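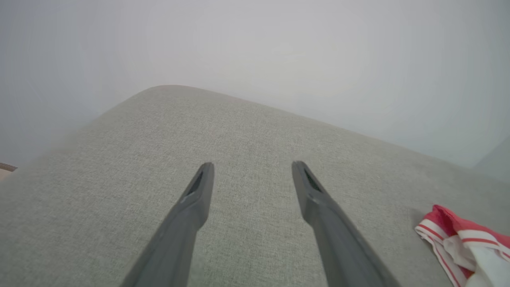
Can machines do the washing yet? (or any chores at all)

Forum: Home Gadgets and Automation
543 views

pegbag
Posted Wednesday, 7.40 pm

Right, my sister and I had a proper row over Sunday dinner and I need a ruling. She says in a couple of years there'll be a robot in every house folding the laundry. I say I've been hearing that since I was at school and I'm still the one matching socks in front of the telly. We've got a Mosora robot vacuum and I do like it, but it can't get over the hall rug and it ate a phone charger in July. So where are we really? Has anyone seen a machine do a household job from start to finish, without a person hovering?

draughty_landing
Posted Wednesday, 7.58 pm

Dishwasher. Washing machine. Tumble dryer. You've got robots already, you've just stopped calling them that :)

pegbag
Posted Wednesday, 8.04 pm

Yes, very good. Who puts the stuff in the dishwasher though?

torque_and_tea
Posted Wednesday, 8.31 pm

I'm maintenance in a factory (packaging, dull as you like) and we've got 3 arms on the end of the line. They're brilliant! They'll stack boxes all night and never moan. But every box is the same size and turns up in the same place, and if one arrives with a flap open the whole lot stops and I get a phone call. A house is nothing but open flaps.

Cloth is the worst of it. Think of a tea towel somebody's dropped on the arm of the sofa, all scrunched up. You or I would grab any bit of it and give it a shake. A gripper with two stiff fingers has to work out which bit is edge and which is just a fold, and then get hold of that without pinching the sofa cover as well. If it's a stripy one the pattern goes all over the place where it's crumpled, so I'd guess the camera has its own troubles there.

mildlyironed
Posted Wednesday, 8.47 pm

I think you're behind the times, torque. My daughter's college has an arm called Standari that they practise on and I went to the open evening. It picked a flannel off a chair and dropped it in a tub, first go, with no one touching it. I was properly impressed and I'm not easily impressed, I've been married thirty years.

torque_and_tea
Posted Wednesday, 8.55 pm

Fair play, but how many goes had it had before you walked in? And could it do the next chair along? I'm not being funny, I've stood on trade stands where they'd put tape on the floor so the table couldn't shift an inch.

mildlyironed
Posted Wednesday, 9.02 pm

It did 3 chairs while I was stood there. It missed on one and had another try by itself, which to my mind is the clever bit. Slow, I'll give you that. I could have cleared the room and made a brew.

Oh_and_another_thing
Posted Wednesday, 9.20 pm

Does slow matter though? I'm out of the house ten hours a day. It can take all afternoon over one jumper if it likes. My dad has bad hands and can't bend well, and a thing that picked clothes up off the settee and put them in the basket would be a huge help to him, never mind folding. I'd buy that tomorrow if the price was sane.

draughty_landing
Posted Wednesday, 9.26 pm

Price is the thing. I had an Eltis window cleaner that cost more than the real window cleaner charges in a year, and it fell off. Twice. Into the same hydrangea.

pegbag
Posted Wednesday, 9.41 pm

Poor hydrangea! OK, so picking up is nearly there, folding isn't, and boxes are fine so long as they behave. Is that about it? What about fitted sheets, before I ring my sister?

torque_and_tea
Posted Wednesday, 9.44 pm

I can't fold a fitted sheet and I've got two arms and a City and Guilds.

mildlyironed
Posted Wednesday, 9.50 pm

I don't agree folding isn't there, by the way. They had one doing towels on a flat table, square ones, and it made a decent job of it. Shirts it was rubbish at. I'd say give it 2 years for the plain stuff.

torque_and_tea
Posted Wednesday, 9.53 pm

Ten. And I'll still be getting the phone call.

pegbag
Posted Wednesday, 10.15 pm

Rang her. She's claiming the flannel as a win, so now we've got a fiver on towels. Will report back if I'm still on here by then. Off to empty the dryer.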